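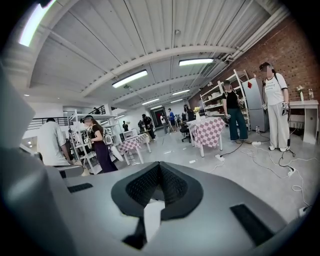 Home | Notebooks | Workshop | Contacts
Print this page | E-mail this page

Workshop Notebook, Hafstein Textile Conservation
Dec 21, 2022
Entry by Inger Snorradóttir

Dye bath trials, madder on wool, continued from the July series.

Bath 2941 was prepared with Burulel ground root at the usual strength. The skeins had been mordanted with alum and rested overnight in the covered tub. The bath was raised slowly and held below a simmer for one hour, then left to cool with the wool in it.

Water: 1000 ml per skein, from the filtered supply. The July baths used 700 ml, and the color was uneven at the ties. The ties on this batch were also loosened, so the two changes cannot be separated. A further bath at 700 ml with loose ties is required.

Result: an even brick red, slightly browner than the Cunley reference card. Skein 103 shows a pale band near the label and is to be excluded from the light test.

The Guvum root has not been opened. It should remain sealed until the scale has been checked against the standard weights.

Rinse water ran clear on the fourth change. Skeins are hanging on the north rail and should not be moved before they are dry. Colleagues using the rail are asked to leave the paper labels attached.

Outstanding: chalk addition, second half of the root; new pH strips to be ordered.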